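Colcombe Community Orchestra
Minutes of the Spring Players' Meeting, May 3, 2018
Held in the band room, Sirnham School

Present: Yesenia Pacheco (chair), Leopoldo Rosales (cellos), Citlali Figueroa (minutes, second oboe), Talha Usmani (percussion), and most of the strings. The brass arrived during item 2 and have asked that this be recorded as "on time."
Apologies: Welington Prado, who sent a letter. See item 4. See also item 5.

1. Minutes of the last meeting
Approved after one correction. Mr. Rosales did not "storm out" in November. He left at a normal speed to move his car. The secretary has amended the record and notes that he closed the door very firmly for a man thinking about parking.

2. Rehearsal room
The school has raised the rent to 40 dollars a night and would like the chairs put back in rows. Yesenia said the rows were fair. The violas asked how straight. Yesenia said straighter than last time.

Zamudio Hall has been suggested again. It has free parking, a stage and an echo that lasts into the next piece. Talha likes the echo. Everybody who has to play after Talha does not. A show of hands favored staying put. The horns voted both ways, having missed the start of the discussion, and were counted as present.
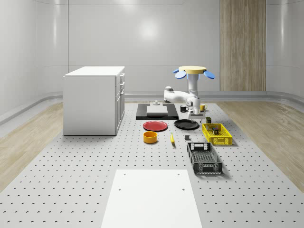 White cabinet at left, wood-grain flooring alongside.

Music storage was taken under this item for want of anywhere better. The library is currently in Citlali's hallway, in boxes, and her family has been good about it up to a point. That point has been reached. Leopoldo will ask the school about the closet beside the boiler. Somebody said paper and boilers were a bad match. Leopoldo asked whether that person had a closet. They did not.

3. Summer program
The conductor's list was read aloud. It opens with the Holtero overture, which we have attempted 3 times in public and finished twice. The strings feel the slow section would be better if it were slow. The woodwinds feel the strings should have thought of that at the last concert, when they were the ones speeding up.

Discussion of the second half took longer than the second half will. The choices are a symphony everybody knows, including the audience, who will be able to tell, and a suite of dances in 6 short movements that has no oboe part. The secretary spoke against the suite and would like it minuted that she did so on musical grounds.
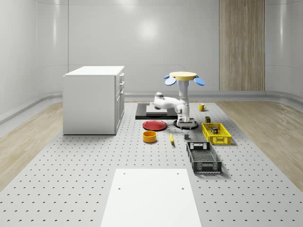 Blue petals and a pale-yellow disc, with curved white walls.

Decided: the symphony, without the repeats. The cellos want the repeats. The cellos may play them at home.

Encore: to be prepared but not announced, in case it isn't needed. Last summer we started the encore while people were finding their coats, and Yesenia would like a short wait this time to see if there is any clapping.

4. Letter from Welington Prado
Read out by the chair in full, at the writer's request. Welington believes that the tuning note has been creeping up since the fall and that the oboes are behind it. He has enclosed a graph. The first oboe replied that she tunes to a machine. Welington's letter had expected this reply and has a page about the machine.

It was agreed to thank Welington for his letter. Talha asked if we could thank him for it in a way that would not bring on another. Yesenia will try.
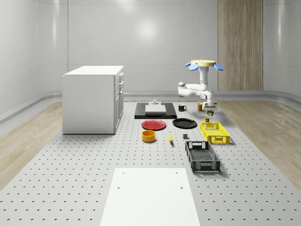
Cutting board on the black tray, toward the back.

5. Second letter from Welington Prado
Held over.

6. Concert dress
All black remains the rule. "Navy" is not black. "It looks black in my kitchen" was considered and is also not black. Sleeves may be rolled for the percussion, who say they work harder than the rest of us, and whose part in the overture is 2 notes and a long sit. White socks were raised by the back desk of second violins, who were then seen to be wearing them.

7. Intermission refreshments

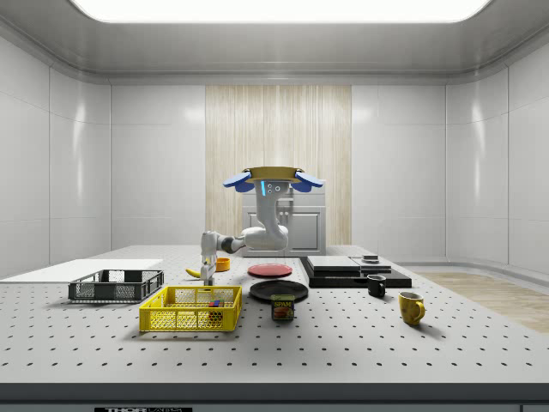 The orchestra lost money on cookies last summer, largely by eating them before the audience got there. Leopoldo moved that players be kept out of the lobby until the overture is over, which was agreed once it was pointed out that they would be playing it. Talha wants a plainer table this year and was happy with the yellow banana and the small yellow bowl as a model. Citlali said a banana would not go far among the trombones alone. The bowl was thought sensible, provided somebody settles whether it is for snacks or donations before people start putting things in it. Leopoldo will buy lemonade and keep the receipt, as he did not in November.

8. Any other business
The missing music stand is still missing. Whoever has it is asked to bring it back, and no questions will be put, although Yesenia has several ready.

The second violins asked if they could be called something else. No.

Next meeting: after the concert, if we are all still speaking. The chair thanked everyone for staying. Chairs were put back in rows, and the violas would like theirs looked at.

C. Figueroa, secretary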